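Grant Compliance Checklist, Small Farm Relief Program
Site review with reviewer comments
Applicant: Fusanano Growers Cooperative, Dargate
Reviewer: Mafalda Marinho, Skedia
Review period: September

Mark each item Yes, No or N/A. A comment is required for every No.
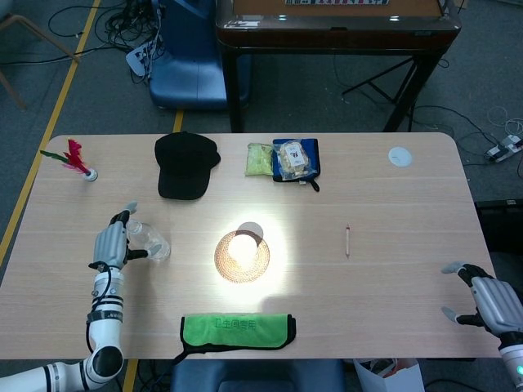
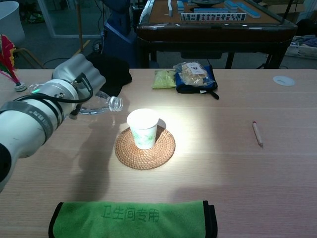 Tabletop with items on it. First view: clear plastic cup, cap. Second view: clear plastic bottle.

Section A. Eligibility

A1. Applicant operates in the county named in the award letter. Yes.

A2. Eligibility was decided on criteria published before applications opened. Yes.
Comment: Criteria sheet is on file. The version posted at the county office is one revision behind. The differences are in page numbering only.

A3. No applicant was scored on a factor missing from the published criteria. No.
Comment: Three files carry a handwritten "priority" note with no matching criterion. The scores were not changed, but the notes are unsigned. The program office must state in writing who added them and what they meant.

A4. Denied applicants received a written reason and the appeal deadline. No.
Comment: Letters give the reason. The deadline is missing from the older template. Reissue the affected letters and restart the appeal period from the new mailing date.

Section B. Debt records

B1. Lender statement matches the balance claimed on the application. Yes.
Comment: 1,173 loan lines compared against lender statements. Differences were limited to interest posted after the application date.

B2. Only loans listed as eligible in the award letter were included. Yes.

B3. Equipment leases excluded. No.
Comment: One Timmermans lease was entered as a loan. It has a purchase option, but the option had not been used at the time of application. Remove the lease and recalculate the payment. See D2.

B4. Payments made directly to the lender. Yes.

Section C. Use of funds

C1. Relief funds held in a separate account. Yes.

C2. Receipts kept for every purchase over the reporting threshold. Yes.
Comment: More than 40 receipts sampled. All legible. Several are thermal paper and should be copied before they fade.

C3. No relief funds spent on lobbying or campaign activity. Yes.
Comment: The cooperative paid for a bus to the statehouse hearing on the relief bill. Payment came from member dues. Bank record seen.

C4. Public notice of the award posted at the business address. N/A.
Comment: Requirement applies to awards made under the second round only.

Section D. Follow-up

D1. Written explanation of the notes in A3. Open. Program office.

D2. Corrected payment figure for B3. Open. Cooperative bookkeeper, with a revised lender statement attached.

D3. Reissued denial letters for A4. Open. Program office. Send one sample letter to the reviewer before mailing.

D4. Replace the posted criteria sheet in A2. Closed during review.

General comments

Files were in order and easy to locate. The checklist does not cover whether the criteria themselves meet equal treatment requirements under state law. That question is before the county attorney, and a Yes on A2 should not be read as an answer to it.

Item B3 needs clearer wording in the next version of this form. Reviewers have been treating leases with a purchase option in different ways.

Keep this checklist with the award file for 6 years. Open items will be reviewed again when the program office submits its response.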